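The table is finally staying

10 Dec 2024

We bought the black table in November from a secondhand place called Pitier, on the road out to Burnley. I went in for a lamp. They had the table pushed against the back wall with a stack of chairs on it, and the tag said $115. I measured it twice with the tape I keep in my coat, went home, measured the corner by the window, and went back for it the next morning.

Our old table was pine with a soft finish, and every pencil the kids ever used on it left a groove. I sanded it once and gave up on it after that. I wanted something dark with a busy pattern that would not show every mark. White laminate was out. Glass was out. I looked at one online from a company called Driria that was close to what I had in mind, but it was $971 before shipping and I was not going to put modeling clay on a $971 table.

Getting it home took two trips because the legs come off and the bolts were rusted. I soaked them overnight in penetrating oil and they came loose with a long wrench. One bolt was stripped and I replaced all 4 so they would match. The hardware store had them in a bin, sold by weight.
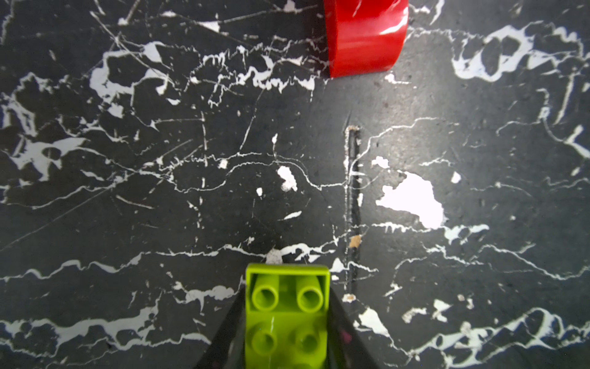 Cleaning was the first thing I had to figure out. The top had a greasy film from being in storage, and plain dish soap only moved it around. I ended up using warm water with a little white vinegar, wiped off right away, and then a dry towel. The veins in the pattern run every which way, but mostly from side to side, and I found that wiping in the same direction leaves fewer streaks that catch the eye. Crumbs and dust get lost in all that white. Toys do not, and that lime-green brick shows up from across the room. I like that more than I expected. At cleanup time I can stand in the doorway and see what is left out.

Scratches are a different matter. With this pattern I have trouble telling a scratch from a vein unless I run a fingernail across it. I did that over the whole surface the first evening and found several that I could feel, all shallow. I tried a black furniture marker on one and it looked worse, a solid dark line where the eye expects a pale one. I wiped it off with rubbing alcohol on a cotton swab and left the rest alone.

The big bricks used to live in a canvas bag. The bag was a bad idea because the only way to find anything was to dump it on the floor. Now they are in two shallow bins on the bottom shelf next to the table, one for plain bricks and one for everything else: the wheels, the animals, the odd pieces that came from other sets or from cousins. The bins are low enough that you can see down to the bottom. I thought about sorting by color and decided I would be the only one keeping it up.

I do wash the bricks, since people have asked. They go in a mesh laundry bag in the sink with warm water and dish soap, I swish them for a few minutes, rinse, and spread them on a towel with the studs facing down so the water runs out. I used to dry them studs up and there was always a little water left in the tops the next day. They take most of a day to dry. I would not put them in the dishwasher with the heat on.

Noise was one thing I did not think about before buying. The pine table was quiet. This one is hard, and a tower coming down on it is loud enough to wake the dog. I cut a piece of felt to go underneath and stuck it to the underside of the top, and it took the edge off. A cloth on top would work better, but then a tall tower leans.

The other change in that corner is the light. I moved the Moulin floor lamp behind the bench, and now the glare falls on the end by the wall and no longer where people sit. Shiny plastic still throws it back at you in the evening, but the table itself is easier to look at.

Still to do: felt pads on the feet, a longer bench, and something for the wall above the shelf. The old pine table is in the garage. I put the paint cans on it last week and it is doing fine out there. If anyone nearby wants it, come get it and I will move the cans.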